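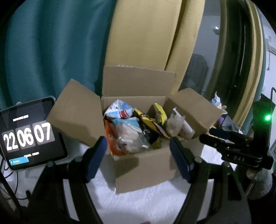 Selling Prints and Editions - notes, session 3
Aino Kinnunen

Edition = fixed number pulled from one plate or file. Written as a fraction, 2/17 is the second print of seventeen. Lower number doesnt mean better print, buyers think so anyway.

Open edition: no limit, cheap, hard to resell.

Artist's proofs (A/P) sit outside the numbering. Always ask how many. The Skultau lot had more proofs than numbered prints, see last week.

Canvas vs paper
- canvas: usually stretched on bars, no glass, print carries on round the sides
- paper: needs a mount, keep it off the glass

Certificates. Only as good as whoever signed it. Check title, size, edition number all match the back of the print. Virow catalogue is a decent model for wording, Prerno isnt (no sizes!!).

Posting. Corners go first. Flat under A3, tube above that, stretched canvas always boxed.

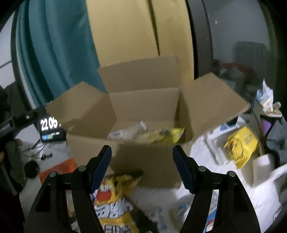

Open cardboard box, flaps out.

Pricing - about 1000 for the Bošković set, we'll do fees next time. Bring a listing you think is badly writen, one side of A4, and mark what a buyer would still have to ask.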